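**Garra perde a banana de brinquedo quando o punho gira — cabo ou abertura dos dedos?**

Finlay Cruickshank — 04/01/2022

Pessoal, preciso de uma luz. Montagem em oficina compartilhada, dois braços na mesma mesa, garra paralela de dois dedos em cada um. Tarefa boba: tirar a fruta da tábua verde e pôr num dos pratos. Amarelo, verde ou rosa, tanto faz por enquanto.

Com a melancia vai bem. Com a banana, não. Fecha, levanta, gira o punho... e cai. De 60 tentativas perdi 18, quase todas no braço esquerdo.

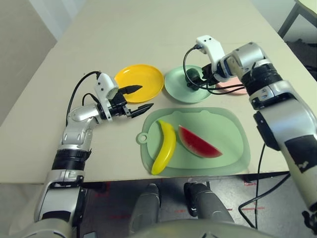
O controle é um Ostum 701, firmware de dezembro, não mexi em nada desde então. Já troquei a velocidade de fechamento, já baixei a aceleração do punho. Melhorou um pouco, depois voltou tudo. Desconfio do cabo da câmera puxando o módulo quando gira, mas tb pode ser a pega, pq a banana é curva e os dedos são retos.

Vista da garra antes de fechar:

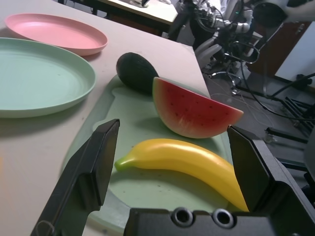
*Dedos abertos, banana no meio, melancia logo atrás na tábua.*

Alguém já passou por isso? Não queria refazer os dedos agora, a impressora da oficina tá com fila.

---

**Ailsa MacRitchie**

Duas coisas diferentes aí, separa antes de mexer.

Primeiro o cabo. Solta a câmera do suporte, prende ela na mesa e roda a mesma sequência com posição gravada, sem visão. Parou de cair? É o cabo. Continuou? Esquece ele. Se for, dá mais folga no laço e prende no antebraço, nunca perto do punho — o meu ficava raspando e levei semanas pra notar.

Agora a pega. Dedo reto em fruta curva encosta em dois ou três pontos e pronto, qualquer giro vira alavanca. O que resolveu aqui:

- fita de silicone na face interna dos dedos, 3 mm
- pegar no meio da curva, com os dedos atravessados na banana, não ao longo dela
- levantar reto, só girar depois de parar

E confere a tábua tb. Se ela escorrega quando o dedo encosta, o ponto de pega já foi embora e vc nem percebe. Fita dupla face embaixo.

Refazer dedo só depois disso tudo.

---

**Callum MacBrayne**

aumenta a força. a minha Gula vem fraca de fábrica, no max segura qualquer coisa

---

**Ewan Innes**

Cuidado com a força no máximo, brinquedo de plástico oco amassa e *aí* escorrega de vez. Subi aos poucos na minha e parei bem antes do fim.

Concordo com a Ailsa no resto. Só acrescento: se é quase tudo no esquerdo, troca as garras de lado e repete. Se o defeito for junto com a garra é mecânico (dedo desalinhado, parafuso frouxo), se ficar no braço é calibração do punho. Meia hora de trabalho, evita muita adivinhacão. Anota o ângulo em que cai, o meu era sempre no mesmo e acabou sendo folga na última junta.

---

**Finlay Cruickshank**

Valeu. Fiz o teste da câmera solta, continua caindo, então não é o cabo. Silicone comprado, troco as garras amanhã e posto o ângulo.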